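# Floor pickups in simulation, second pass

22nd April
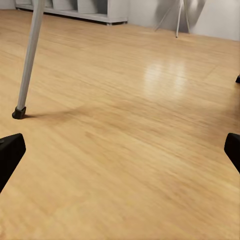 The first batch of simulated episodes for the Tadach arm had a problem I should have caught sooner. Every episode started with the gripper already lined up over the object. The policy trained on that data did well as long as I started it lined up too, and drifted as soon as I moved the start pose sideways by the width of a finger. It had never been shown how to get back.

So the second pass has a wider spread of starts. The base pose is drawn from a larger patch of floor, the wrist is tilted by a random amount at reset, and in a share of the episodes the target isn't in the wrist view at all when the clock starts. The arm has to look for it. I drive these by hand from the same controller as before, with the scripted approach turned off. It's slow going. My search pattern in the early ones was poor and I threw those out.

Current count is 73 usable episodes in the living room scene, which I've been calling Arnommont in the config files. The second scene, Stastton, is a kitchen and has 25. I'd like them closer to even before training again, but Stastton has a long reset time because of the cabinet doors, and I haven't found out why they take so long to settle.

Some notes on the setup, mostly for my own use later:

- Wrist camera only. I dropped the overhead view from the training set. The policy leaned on it too much, and I don't plan to have one on the real arm.
- Actions are stored as changes in hand pose plus a gripper command. The older files store joint angles. There is a conversion script, and it gets the sign of the wrist roll wrong for anything recorded before the rename.
- Frames with no hand motion at the start of an episode are trimmed. Pauses in the middle are kept – some of them are me deciding where to go, but cutting them made the motion jump.
- Failed grasps stay in if the episode ends in a good one. Two failed tries is the limit. After that I reset.

The floor has been the most annoying part of the rendering. Glare on the boards washes out pale objects, and the near part of the floor goes soft, so there isn't much texture under the fingers to judge height by. I tried turning the gloss down. It made driving easier and it made the data less useful, as the floor in my apartment has the same trouble by the window. The gloss is back where it was. Light direction is now randomized at each reset, within limits, so the bright patch doesn't always land in the same spot.

Furniture legs are the other thing. With a single wrist view it's easy to swing the hand into a leg that left the view a second ago. I had been deleting episodes with contact. I now keep the light touches where I backed off and went around, and tag them, so they can be left out of a run with one flag. Hard hits still get deleted.

The training code is a fork of Ó Súilleabháin, with 2 changes: the image crop is shifted down so both fingertips stay in, and the action chunks are shorter. Shorter chunks cost some smoothness. With the longer ones the hand would commit to a grasp and keep closing after the object had rolled.

Next is more Stastton episodes, then a training run on both scenes with the contact tag on and off, same seed. If the reset time comes down I should have numbers in May. The sign error in the conversion script needs fixing before any of the old files go back in.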